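Detox tea

Detox tea is a name used for herbal tea blends sold with the claim that they remove unwanted substances, usually called toxins, from the body. The blends are sold loose, in bags or as powders, and are often packaged as a program to be followed for a set number of days. The term has no agreed medical meaning. Sellers rarely say which toxins are meant, how much of them a person is supposed to be carrying, or how a buyer could check that any had left.

Contents

Most blends are built on green or black tea, with ginger, dandelion root, fennel, licorice root, peppermint or lemongrass added. Many of the products sold for evening use also contain senna, a plant whose leaves and pods act as a laxative. Labels may list senna by its Latin name, or bury it in a "proprietary blend" where the amount of each herb is left out. A shopper who wants to know how much senna is in a cup will often find no answer on the box.

Caffeine is the other active ingredient of note. It comes from the tea leaves themselves and sometimes from added guarana or yerba mate. Both are plain stimulants, whatever the label calls them.

Claims

Sellers usually promise weight loss, a flatter stomach, clearer skin and more energy. The first two have a simple explanation. Laxatives move water and stool out of the bowel, and caffeine can make people pass a little more urine, so the number on the scale drops for a short time. Body fat is not affected by this, as most calories have already been absorbed higher up in the gut before senna does its work. The weight comes back with normal eating and drinking.

The claim of more energy is hard to separate from the caffeine. Claims about skin rest mostly on customer reviews, and people who start a tea program often give up alcohol and fried food in the same week, frequently because the leaflet in the box tells them to. Credit then goes to the tea.

In healthy people the liver and kidneys break down and clear waste products all day long. There is no good evidence that herbal blends speed this up. Treatment for real poisoning is a hospital matter and has nothing in common with these products apart from the word "detox."

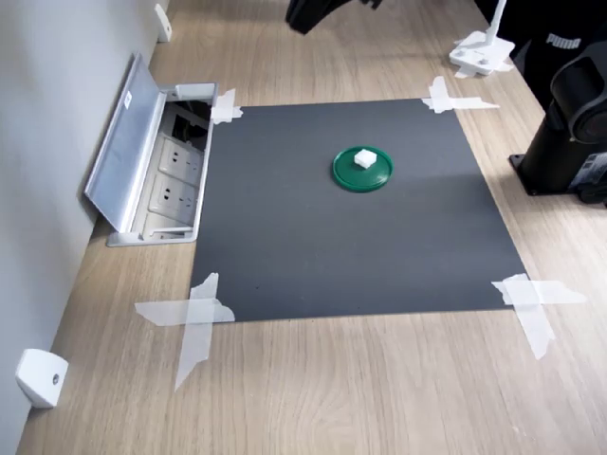
Evidence

Trials of finished detox tea products are scarce, and those that exist tend to be small, short and without a proper comparison group. Supporters often point to studies on single ingredients instead. Green tea extract has been studied for weight loss, for instance, with results that range from nothing to a very slight effect, and usually at doses that do not match a cup of tea. Laboratory work on dandelion or milk thistle is quoted in the same way – a result in cells or rats is moved onto a box of tea bags without the steps in between.

Marketing

The teas are sold largely through social media and subscription plans. Ondeo, an online seller, offered its blend as a five-day "reset" and displayed 277 customer reviews beside the order button. The reviews gave no starting weights and no follow-up after the program ended. Padis sold a similar product in boxes of 50 bags under the name Cunosari, with the wording "supports natural cleansing," a phrase vague enough to promise almost anything. Lamptey, a competing label, dropped the word "detox" from its boxes in May and replaced it with "wellness," leaving the list of ingredients as it was.

Safety

Short use of a mild blend is unlikely to harm most healthy adults. Regular use of senna can cause cramps, diarrhea, dehydration and low potassium, and the last of these can disturb the heartbeat. Laxative teas may also reduce the effect of birth control pills and other medicines if they cause diarrhea soon after a dose. Licorice root in quantity can raise blood pressure. Cases of liver injury have been linked to some herbal products, including concentrated green tea extracts.

Pregnant women, children, and people with kidney, heart or eating disorders are generally advised to avoid them.

See also: Herbal tea, Juice cleanse, Laxative, Senna

Last edited Mar 3, 2021 | Contact the editors | Copyright and terms of use | Back to top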